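生活道具レビュー > 収納・片づけ
2026年1月17日(土) 文:サントシュ・バティア

Lulleyの引き出し仕切りセットを八か月使った

引き出しの中を整えれば人生も整う、という説を私は信じていない。信じていないのに、去年の五月、Lulleyの仕切りセットを買った。税込2,095円。説を信じている人たちが楽しそうだったからである。

商品名は「Lulley 引き出し仕切り 30ピースセット」という。帯状の板が大小合わせて30ピース、切り込みどうしを十字に噛ませて格子を作る。色は白と、店が「砂」と呼んでいるベージュの二色。私は砂にした。届いてみるとベージュだった。

先に結論めいたことを書くと、台所の引き出しには勧める。机の引き出しには条件つきで勧める。洗面台には勧めない。靴下については後で述べるが、あまり聞かないでほしい。

■ 買うまで

それまで使っていたのはBretcombeの伸縮式トレーだった。左右に広がるあれである。広げた分だけ真ん中に段差ができて、その段差にかならず小さじが落ちる。小さじはトレーの下にもぐり込み、引き出しの奥で静かに余生を送る。年末の掃除で救出したとき、見覚えのない小さじまで一本混じっていた。前の住人のものだと思う。立派な柄だったので今も使っている。

Bretcombeの名誉のために言っておくと、作りは頑丈だった。六年使って割れもしなかった。壊れてくれないので買い替える口実がなく、その点だけが長いあいだ不満だった。

もうひとつの候補がPanmontの木製トレーで、これは見た目がたいへんよろしい。開けるたびに旅館の朝食のような気分になれそうだった。ただしサイズが三種類しかなく、うちの引き出しはそのどれでもない。横が入れば奥が余り、奥に合わせれば横が入らない。引き出しのほうを買い替えるという案も五分ほど検討した。

■ 組み立て

説明書は紙が一枚。図が四つあり、三つめと四つめのあいだで何か重大なことが起きているのだが、その経過は描かれていない。格子が突然できあがっている。

実際の手順は単純である。引き出しの内寸を測り、板に入っている溝に沿って折り、切り込みを噛ませる。溝は一センチおきにあって、手で二、三度曲げれば折れる。説明書には「簡単に折れます」とある。薄い板はそのとおりだった。厚いほうは折れるまでに少し覚悟がいって、折れた瞬間に肘が棚にぶつかった。棚のほうは無事である。

溝が一センチおきということは、寸法も一センチ刻みでしか決められない。うちの台所の引き出しは内寸に半端が出るので、片側に五ミリほどの隙間ができた。付属の粘着パッドでごまかせるが、このパッドが八枚しか入っていない。30ピースに対して八枚。どういう計算なのか、しばらく考えてからやめた。足りない分は、椅子の脚に貼るフェルトの余りで間に合わせた。こちらのほうが具合がいい。

所要時間は、最初の引き出しが四十分、二つめが十五分。三つめは途中で夕飯になった。

■ 台所

効果がいちばんわかりやすかったのは台所だった。箸、フォーク、計量スプーン、栓抜き、それから輪ゴム。輪ゴムに個室を与えたのは生まれて初めてである。以前は栓抜きに絡まっていたので、双方にとってよかったのだろう。

仕切りの高さは二種類あって、低いほうは箸やスプーンに、高いほうは菜箸や木べらの束に向いている。ここは素直に褒めたい。高さを一種類で押し通す製品が多いなか、低い仕切りがあると手前のものが取りやすい。おろし金の角が引っかからないのもいい。

欠点は掃除である。格子の四隅にパンくずが溜まる。ごまも溜まる。箱型のトレーなら流しでざっと洗えるが、格子は底がないので、汚れるのは引き出しの底板そのものだ。月に一度、全部出して格子を持ち上げ、固く絞った布巾で拭いている。持ち上げるときに格子がひし形に歪む。戻すと元の四角になることもあるし、ならないこともある。

シートを敷けばいいという助言を妻からもらった。敷いた。シートがずれるようになった。

■ 机

机の引き出しは、条件つきと書いた。条件というのは、持ち物の大きさがこの先変わらないことである。

最初に格子を組んだとき、私は自分の文房具を完全に把握しているつもりだった。付箋、クリップ、はさみ、電池、Benešの万年筆とそのインク。Benešの瓶は背が低くてずんぐりしているから、専用の区画を瓶の幅にぴったり合わせて作った。三週間後にインクが空になり、次に買った瓶は別の色で、なぜか容量違いの大瓶だった。入らない。以来、大瓶は机の上に出ていて、ぴったりの区画には何も入っていない。たまに開けて、よくできた区画だと思う。

組み直せばいいのだが、一度折った板は伸びない。当たり前のことなのに、折る前の自分にはこの当たり前が見えていなかった。これから買う人には、最初の一週間は板を折らず、空き箱で仮に区切ってみることを勧める。菓子の箱がいい。なんなら菓子の箱のままでいい、という結論に達しても私は止めない。

電池の区画は優秀だった。単三がきれいに並ぶ。ただ、使い終わった電池と新しい電池が同じ顔をして並ぶので、リモコンが動かないたびに全員を面接することになる。これは製品の責任ではない。 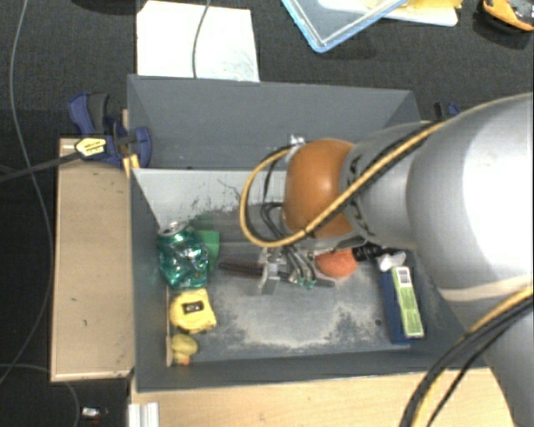
洗面台に勧めない理由は、湿気と粘着パッドの相性である。うちの洗面台の引き出しは配管をよけるために奥がコの字にえぐれていて、格子を組むのに台所の倍の時間がかかった。その力作が、梅雨に入って二週間で動き出した。パッドが浮いたのだ。引き出しを開けると格子全体が手前に滑ってきて、歯ブラシの替えと綿棒が一緒に出迎えてくれる。フェルトに替えてもだめだった。今は格子を撤去して、豆腐の空き容器を三つ置いている。安定している。

それで、靴下である。

商品ページの写真では、色とりどりの靴下が一足ずつ丸められ、格子の中で高級チョコレートのように収まっていた。あれを見て心が動かなかったと言えば嘘になる。私の靴下はすべて黒か紺で、丸めて格子に入れると、高級チョコレートというより炭の見本に近い。しかも冬物は厚みがあって、夏に作った区画に入らない。押し込むと仕切りの板が外側にふくらみ、隣の区画の下着を圧迫する。十一月のある朝、引き出しが開かなくなった。物差しを隙間から差し入れて靴下を一足ずつ押し下げ、出勤に間に合ったのは上出来だったと思う。

それ以来、靴下の引き出しには仕切りを一本だけ残した。左が夏、右が冬。これで困っていない。一本で足りるものに格子を組んだあの晩のことは、家族のあいだでは話題にしない決まりになっている。

■ 耐久性について

八か月で割れた板は二枚。一枚は厚いほうで、切り込みのところから縦に裂けた。噛ませるときに斜めに押したせいだろう。もう一枚は踏んだ。踏んだ分は数に入れないのが公平だと思うが、床に落ちていると砂色は見事に床に溶け込むので、まったく無罪とも言い切れない。

補充用のばら売りがあり、一枚51円。これは良心的だ。送料は423円。これを良心的と呼ぶかどうかは、何枚割ったかによる。私は二枚のために注文する気になれず、もう何枚か割れるのを待っている。待っていると割れない。

変色は今のところなし。台所の分にカレー粉をこぼしたことがあり、低い仕切りの一枚がうっすら黄色いが、砂色なので言わなければわからない。白を選んだ人は言わなくてもわかると思う。においは開封した日に少しあって、翌朝には気にならなくなった。

■ 前のトレーとの比較

公平を期して、引退したBretcombeのトレーを先週もう一度だけ引き出しに戻してみた。安定感はやはり上である。開け閉めしてもびくともしないし、丸ごと洗える。広さの使い方ではLulleyが勝つ。引き出しの隅まで使えるので、同じ引き出しに木べらがもう二本入った。うちに木べらがそんなに要るのかという話は、また別にある。

小さじは戻して二日めに、また段差に落ちた。それで決着がついた。

■ 買うなら

台所に引き出しが一つか二つあって、今のトレーの余白が気になっている人なら、買って後悔はしないと思う。30ピースで浅い引き出し二つ半が埋まる。この半分をどうするかは各自で考えてほしい。うちでは余った板が玄関の棚に立ててあり、封書を開けるのにときどき使っている。ペーパーナイフとしての評価は、五点満点で四点である。

仕切りとしては三点半。粘着パッドがもう八枚入っていれば四点にした。フェルトを別に買う人は、椅子の脚用の丸いものより、シート状で好きに切れるものを選ぶといい。丸いのは角で余って、そこにごまが溜まる。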